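April, sink bay, late morning

Picking up from where I stopped before coffee. The kitchen corner is finally usable again, so I spent an hour on the sink and the drying question, which Heike and I have been going back and forth on for weeks. My position is still that the roll-up rack earns its place. It takes no counter space, it rinses clean in seconds, and when we're done it goes in the drawer.

Things I want to remember:

The small bowl is the right home for it. I tried it across the big one first and lost the only place where a large pot fits, which annoyed me all through lunch prep. In the narrow bowl it doesn't lie dead flat, it goes in at a slant, and I've decided I like that. Plates lean on it better than they stand on it.

The pink plate is my test piece from now on. One plate, same spot, then we argue about it.

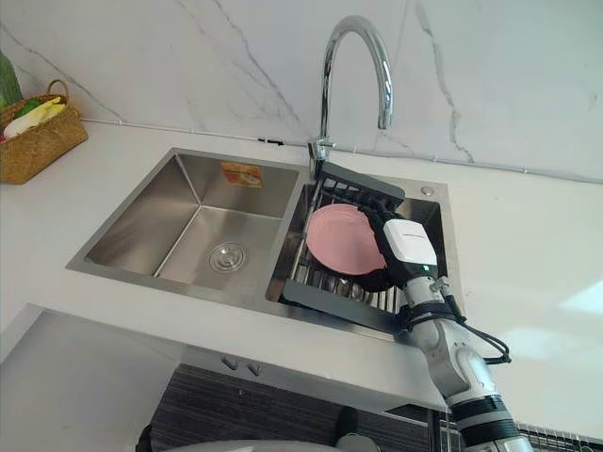
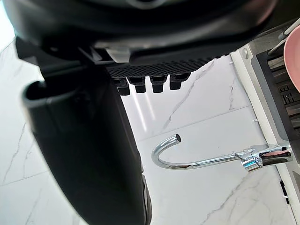

Gizella wrote back on the Clalov list that she'd keep the rack but never put it down inside a bowl, as the rods end up sitting in whatever was left at the bottom, and she would sooner lay it over the rim and give up the space. She also wants to know how often I scrub it. Fair question! Every evening, or that's the plan - I missed two last week.

The marble wall behind the sink needs its own line in here. It shows every splash, and wiping it side to side just moves the marks around, so go top to bottom with a barely damp cloth and then a dry one. Up to 17 minutes if I do it properly, and I don't always do it properly. The seams want a soft brush once a month. Attila has the good brush, get it back from him.

Still open: whether to order a second rack from Ackroyd for the Tutolico kitchen, where the sink is a different width and I haven't measured it. Also the big bowl's strainer, lift it out and clean under it before the weekend. Tape measure is in the left drawer, under the tea towels.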